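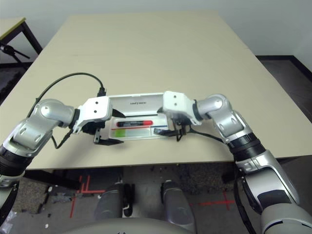
Pencil case on a worktable, March.

Prurkbridge School Supplies Program
Progress report to the Bakke Fund
Prepared by Jintana Mahawong, program manager

1. Status

The program is on schedule for seven of its nine partner schools. The remaining two, both in the Vedano district, are behind on intake forms and will receive their supplies in the second delivery. Spending is within the approved budget on all lines except freight, which is covered in section 5. No change to the grant period is requested.

2. Work completed since the last report

The supply list was fixed in January after comments from the schools. Each student set contains a pencil case, pencils, an eraser, a sharpener, a ruler, a glue stick and a pad of lined paper. Scissors were taken off the list for the lower grades and will go to classrooms as shared sets. Two schools asked for colored pencils in place of markers, and this was applied to all schools to keep a single packing list.

Almost 300 student sets have been packed. Packed sets are stored by school and then by grade, with a label on the outside of each carton showing the school code, the grade and the carton number. The carton number matches a line on the packing sheet. Teachers sign the packing sheet on receipt and return one copy to the program office.

The first delivery reached the Karnari schools in February. Signed sheets are in from all of them. One carton arrived with water damage to the paper pads. The pads were replaced from stock and a claim was filed with the carrier. The claim is open.

3. Intake and eligibility

Enrollment numbers are taken from the schools' own class lists and not from family applications. This was a condition of the grant and has worked well. It removes the need to collect income data, and it shortens the intake step to a single form per school. The form asks for the number of students in each grade, the name of the person receiving deliveries, and the hours when the receiving door is open.

The delay in the Vedano district comes from a change in grade structure. Both schools are merging their kindergarten and first-grade classes, and final class lists were not available when the form was due. Estimates were offered, but the program declined to pack against estimates after last year's surplus. The schools expect to have final lists in April.

Late enrollment remains a weak point. Students who join after the class list is submitted are served from a small reserve held at each school. The reserve was used up early at the larger Karnari school and has been refilled once. For next year we propose setting the reserve as a share of enrollment. The current fixed quantity treats a small school and a large one the same.

4. Purchasing

All items were bought under the purchasing rules attached to the grant agreement, with written quotes on file. Paper pads were split between two suppliers after the first was unable to fill the whole order. The pads differ slightly in line spacing. Schools were told of this before delivery, and pads from the two suppliers were not mixed within a grade.

Pencil sharpeners from the first shipment were rejected. The blades were loose in a sample taken from several boxes, and the supplier accepted the return at no cost. Replacements passed the same check. A sample check is now part of receiving for every item with moving or cutting parts.

5. Budget notes

Freight is over budget. The original figure assumed one delivery per school, and the second delivery to Vedano was not planned. The overrun can be covered from the unspent balance in the printing line, where forms were moved to email. We ask the Fund to approve this transfer in writing. Staff costs and storage costs are as planned.

6. Open items

- Final class lists from the Vedano schools.
- Decision on the damage claim.
- Written approval of the transfer from printing to freight.
- Teacher survey. The draft has been reviewed by the schools and will be sent out once all deliveries are complete. Questions cover the contents of the set, timing of delivery, and items that ran out early.

7. Next period

Packing for Vedano will start when the lists are received. The grade labels for the merged classes need a new code, and the packing sheet will be changed to match. The stock count will be done after the last delivery, and any surplus will be carried into the reserve for the fall.

The next report will include the survey results, the closing stock count and a full statement of spending by line. Copies of the signed packing sheets are available to the Fund on request.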